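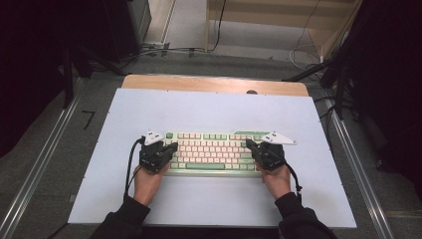
Trinh Trình's question, sent in before the visit, was whether a two-shot keycap is any better than a printed one once the surface has gone shiny, and whether the works would give a straight answer on it. The answer we got is below, under moulding.

Visit to the Lukmont keycap works, August

The works occupies two bays of a former textile building. One bay has the moulding presses and the dryers, the other has printing, inspection and packing. Our party was met at reception by Santeri Ikonen, production engineer, who took us round in process order. Ear protection was issued for the first bay and was needed.

Material

Lukmont moulds in ABS and PBT. Both arrive as pellets in lined cartons. PBT takes up moisture from the air and has to be dried before use, or the melt degrades and the parts come out brittle. ABS is also dried, for a shorter time and at a lower temperature. The ABS dryer was reading 80 °C when we passed. Colour is added as masterbatch at the hopper. Pale colours are the harder ones to hold. A cream will move towards pink or yellow with small changes in barrel temperature and with the time the melt spends in the barrel, and the operator purges the press after any stoppage for this reason. Retained samples from earlier batches are kept in a closed drawer away from daylight.

Moulding

The two-shot tools were running on the day. The first shot forms the legend and the inner structure, the platen turns, and the second shot forms the outer shell around it. Cycle time on the press we watched was 30 seconds. Mr Ikonen's reply to the question about shine was that it is a property of the polymer and the surface texture, so a two-shot cap in ABS will polish under the fingers as fast as a printed one in the same plastic. The legend will survive, as it runs through the full thickness of the top. PBT resists polishing for longer. He would not put a number on it, and said the rubbing tests he had seen did not agree with each other.

Long keys are a separate problem. A space bar in PBT shrinks unevenly as it cools and tends to bow along its length. Lukmont puts them on a cooling fixture straight from the tool and checks each one on a flat plate. Rejected bars go to regrind, which is not used for caps.

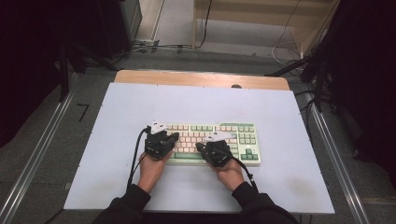

Kitting is where the number of layouts starts to cost money. A base kit has to fit full-size boards as well as the smaller ones, and each reduced layout changes some key widths or moves keys to a different row, where the cap profile is different. Hazel Ridgeway, who runs the packing line, keeps a chart of which part numbers go with which layout, and the arrow and navigation keys take up a good deal of it. A compact board of the sort shown, which still has a navigation cluster within reach of the right hand, needs caps that the smallest layouts leave in the tray. Lukmont packs these in the base kit. Spare caps are the most frequent subject of letters from customers, she said, followed by missing ones.

Inspection

Caps are sampled from each cavity. The stem socket is gauged with a go/no-go pin, and 3 caps per cavity are sectioned at the start of a run to check the wall. Tool 2,530, an older one, has a worn gate that leaves a visible mark on the rear face. It is still used for the bottom row and is due for repair.

Printing

Dye sublimation was not running. We saw the heated press and a stack of transfer film. The dye must be darker than the cap, so pale legends on dark keys are made by two-shot only.

Practical notes

Visits are by appointment and take most of a morning. The floor in the second bay is uneven near the loading door. Parking is at the rear, and the gate closes at noon.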